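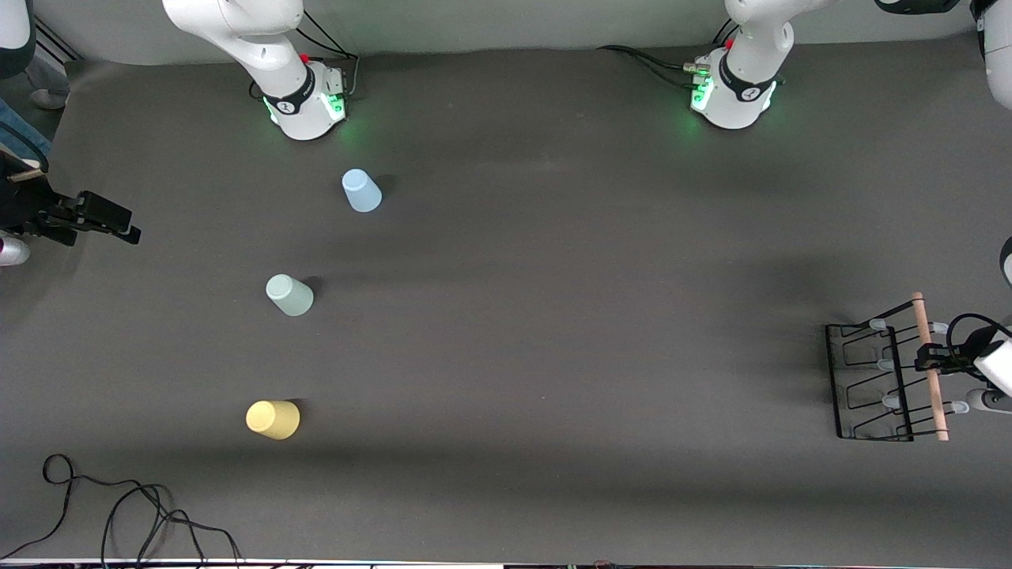

Cups and black wire rack on the tabletop.

Prindville Tableware Room: Frequently Asked Questions

Which cups may be borrowed?
Plastic cups in blue, green and yellow are available to all registered groups. Requests for more than 24 cups must be submitted in writing to Marjorie Tunstall.

How should cups be set down?
Cups are to be placed upside down on the table or on a rack. Stacking is not permitted.

May the wire racks be moved?
Yes. Racks should be lifted with both hands and kept flat.

What is the charge for a lost cup?
Replacement charges are listed in the Prindville rate sheet, revised March 26, 2023. Groups with an annual agreement are billed at the end of the term — all others pay on return.

Where are items returned?
Items are returned to Room 309 before closing. Questions about late returns may be directed to Karim Erraji at the front office.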